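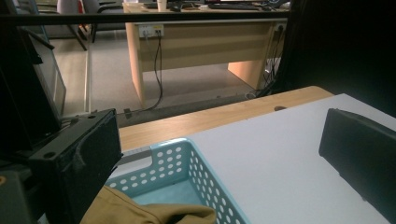 Is the Prilow steam iron worth the money for a small apartment? For me it is worth it, if you iron every week and your water is not too hard.

I bought it after my old iron started to leave brown drops on the collars. The shop in Hamstead had two models, this one and the Tomoana, and the Tomoana was cheaper. I took the Prilow for the longer cord. My only free socket is behind the bookcase, so the cord was important to me.

The tank holds 200 ml. With full steam I can do 4 shirts and then I must fill it again. The filling hole is narrow – I use the little cup from the box, and even so I spill. The iron is ready in 90 seconds, and the light goes from red to green. There is also a small beep, which you can not turn off.

On cotton the result is very good. On linen I need two passes, and the second one with the steam button pressed all the time. On my synthetic trousers the lowest setting is still a little too strong for my taste, so I put a thin towel between.

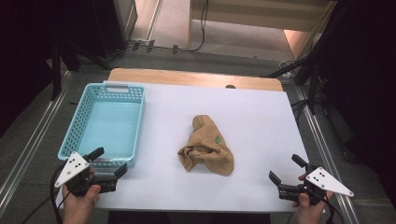
Light blue basket and a tan cloth on the table.

The weight is something you should try before you buy. It feels heavy in the first minutes, but later the weight does half of the work. My wrist was tired only once, after the curtains. Those I would not iron again in one evening with any iron.

Now about the water. In Irnden, where I live, it is quite hard, and in October of last year I had to clean the iron for the first time. The manual says to hold it over the sink and press the cleaning button until
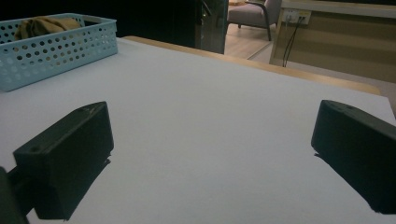 the water comes out clear. I needed three rounds, and small white pieces came out each time. Since then I mix tap water with distilled water, half and half, and I have had no more white spots on dark clothes.

I paid 63 dollars. The spare cup costs extra, and the shop had to order it for me.

30 Aug 2020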